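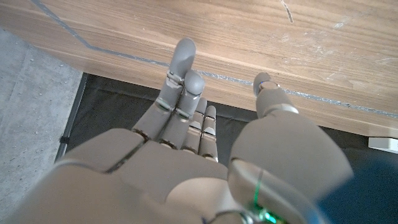 Can one person put the Tradholm hand kit together at a kitchen table?
Most people can, provided they have two free evenings and a decent set of small screwdrivers.

The Tradholm is our right-hand kit for home builders and shared workshops, and we're awfully fond of it. You get four fingers and a thumb, a matte gray shell in rounded segments, silver joint pieces at the knuckles, and a small green light at the wrist that glows once power is on. The shell parts come sorted in bags – please keep them that way until you need them, we've spent plenty of afternoons hunting for a lost joint pin!

Everything fastens with the 23 screws in the pack, and there are 2 spares taped inside the lid. Start with the back of the hand, then add the fingers from the longest to the smallest, and leave the thumb for last so you have room to work.

The folks at the Cultolton workshop have put theirs on an arm of their own making, and their mounting notes are in the box too.

Kits ship from Flusalstead. Orders placed in February go out in 4 weeks. Left hands are sold separately.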